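Lirner Community Board
Facilities and Purchasing > Equipment Disposal
Topic: Proposed change to the retirement schedule for office desktops

records_office_2
Posted 9:15 am

Members are invited to comment on the draft schedule before it goes to the board in February. The draft would retire 182 desktop computers after seven years of service, regardless of condition. Units would be offered first to the Kultham branch library and then released for recycling under the existing contract with Tarigan.
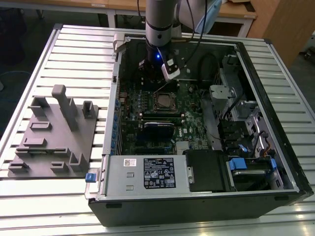
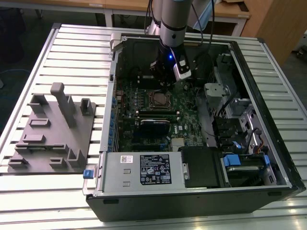
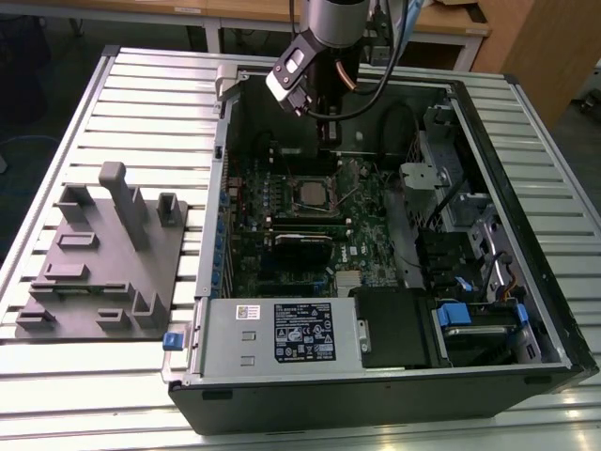

Desktop towers with the side panel off.

Comments should address the schedule itself. Questions about laptops and printers belong in the separate topic.

mudo_branch
Posted 9:52 am

The Mudo office does not support a fixed age limit. Our front desk machines are used for scheduling and email, and they perform both tasks without complaint from staff. Replacing them on a calendar basis would take money from the furniture line, which has already been reduced twice. We ask that condition be the deciding factor.

ledger_and_line
Posted 10:20 am

I must disagree with the previous comment. Condition was the deciding factor under the old policy, and each office applied it differently. One office kept machines until they failed during the permit season. A fixed date allows the purchase to be planned and bid once.

kultham_desk
Posted 11:04 am

The Kultham branch would welcome the offer of used equipment, with two reservations. First, we have storage space for 15 units at a time. Second, the draft does not say who is responsible for erasing the drives. Our staff are not trained for this work and should not receive machines that still hold office records.

records_office_2
Posted 11:31 am

The point about drives is accepted. Section 4 will be revised to state that the sending office erases or removes the drive and signs the transfer form before the unit leaves the building. Deliveries to Kultham can be staged to match the storage available.

mudo_branch
Posted 1:10 pm

If the sending office must do this work, the schedule should provide staff time for it. The Mudo office has one employee who could do so, and that person also covers the counter - the two duties cannot be performed together.

plainview_reader
Posted 1:48 pm

Has the board considered a public sale? The last surplus sale brought in $2,000, mostly from desks and filing cabinets. Residents may be willing to pay a small amount for a working computer.

ledger_and_line
Posted 2:15 pm

A sale would require a warranty disclaimer and someone to answer calls from buyers. I would not recommend it for electronics. Desks do not need technical support.

records_office_2
Posted 3:40 pm

The request for staff time will be forwarded with the draft. The sale proposal will be listed as an alternative, with the objection noted. The age limit remains open for comment, and offices that prefer an inspection standard are asked to submit proposed wording.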